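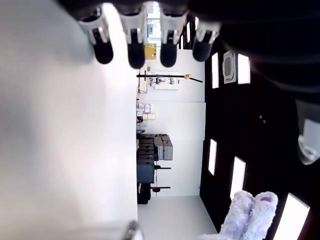

The back room, black ceiling and white walls, with the yellow box still waiting for a home.

I promised an update on the back room back in February, and then I went very quiet, so thank you to everybody who wrote in to ask if we'd given up. We haven't! We're maybe two good evenings away from done (I said that last month too, I know).

Let's start with the ceiling, which has had more mail than anything else I've written about this year. Yes, it's black. Yes, we kept it. I spent weeks wanting to paint it white like the walls, and Spyros Vidmar kept telling me to live with it until the lights were sorted out. Annoyingly, he was right. With the white panels on, the black just sort of goes away, and you stop noticing the air vent up there between them. If you have a low room and you're scared of a dark ceiling, try good lights first and paint second. You'll save yourself a very sore neck.

The walls got two coats of the Jitetti white. I'd budgeted for one, and one would have been fine if I hadn't patched so many old screw holes with whatever filler I had lying in a drawer. They showed through like freckles. So – second coat, second weekend, second pair of ruined jeans.

Now, the tidying. My rule for this room was that everything along the wall had to be in a box or on a shelf by the end of the month, and the rule is holding up to a point. The boxes with labels are great. I can walk in at 7 in the morning, half asleep, and find what I'm after. The little stuff is where it falls apart. Small tools seem to drift, and every flat white surface in there ends up with something metal sitting on it by the end of the day. I've started doing a sweep before I turn the lights off, with an old Pultska tray under my arm, and whatever I pick up goes back to its place before I'm allowed to have dinner.

Several of you asked about the long black pole. I'm keeping it! I had it down as clutter for ages, then I put the little yellow clamp on it and now I can't imagine the wall without it. Damian Sutter wants me to swap the clamp for a proper bracket from Fankhauser, and he's sent me the link 4 times. We'll see. I like the yellow.

As for the yellow cardboard box, that one is my "don't know" box. Anything I can't name or place in ten seconds goes in there, and when it's full I have to sort it before I can start another. I haven't sorted it. I did peek under the top layer and found a set of Alleo hooks I'd been blaming Damian for losing since last summer, so I owe him a coffee and a bit of an apology.

Money, for those who like that part: the whole job has come to $108 so far, mostly paint and filler, plus new labels when I ran out halfway down the wall. I still want a mat for the floor, something soft to stand on – the pale gray looks nice and is murder on the knees. If you've bought one that doesn't curl up at the corners, hit reply and tell me which. I'll share the best suggestions next time, along with whatever turns up at the bottom of the box.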